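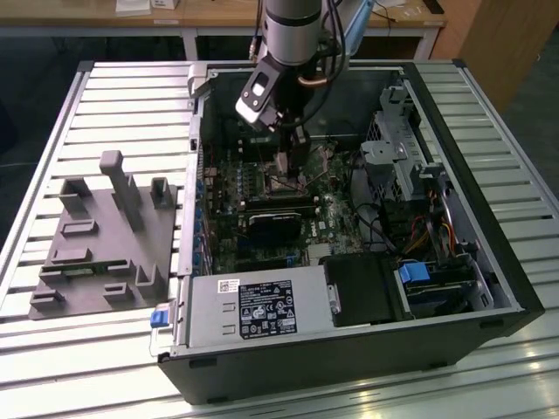
Tanner Fixture Plate Kit for PC Teardown

Made for student robotics teams doing the desktop disassembly challenge. Started as a club project at Nimorton, now sold in small batches to other clubs. 3D-printed, dark gray, raised posts and slots. Sits on the table next to the tower, so the arm has a fixed spot to work from.

What you get
Fixture plate, printed and cleaned up
Print files, so you can make spares
Bolt pack for slatted aluminum tables
One-page setup sheet (read it first please)

Specs
Plate footprint: 600 x 163 mm
Needs a table at least 800 mm deep
Print time if you make your own: around 40 hours, longer on older printers

Fit
Any full-size tower, laid on its side, side panel off. We practice on an old Dell. Small form factor cases slide around to much, use a clamp. Laptops no.

Setup notes
Bolt plate down before you home the arm. Tower goes to the right of it. Power supply and drives can stay in for the first runs. Keep arm cables clear of the case, tie them high. Unplug the PC, obviously.

Club pricing
Teams entered in the Flistatgate cup in March get the club rate. Put your team name in the order notes. No team name, no discount, sorry.

Lead time depends on whose printer is free. Replacement plates ship seperately.

Questions on fit or files: Ximeng Jin, build lead. Include your table depth and arm model.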